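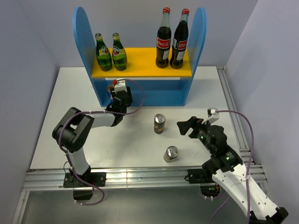
Bottles on a blue and yellow shelf unit.

Slide 1. Welcome and purpose
Good morning. On behalf of Villey, thank you for attending. This session covers the autumn release plan for the streaming service, with attention to the drama series Nakirik.

Slide 2. The catalog
The service now carries 1,151 titles. Of these, 22 are original productions. The license for the Fahy film library ends in August, and 300 titles will leave with it. Please refer press questions on this point to the communications office.

Slide 3. Nakirik, second season
The new season has 6 episodes, released weekly. Filming took place at the Grastodham studios. Play the trailer at this point, with sound. Pause before moving on.

Slide 4. Subtitles and audio description
All original productions will carry both from the first day of release. Older titles will follow in order of viewing hours.

Questions are taken until 11:30.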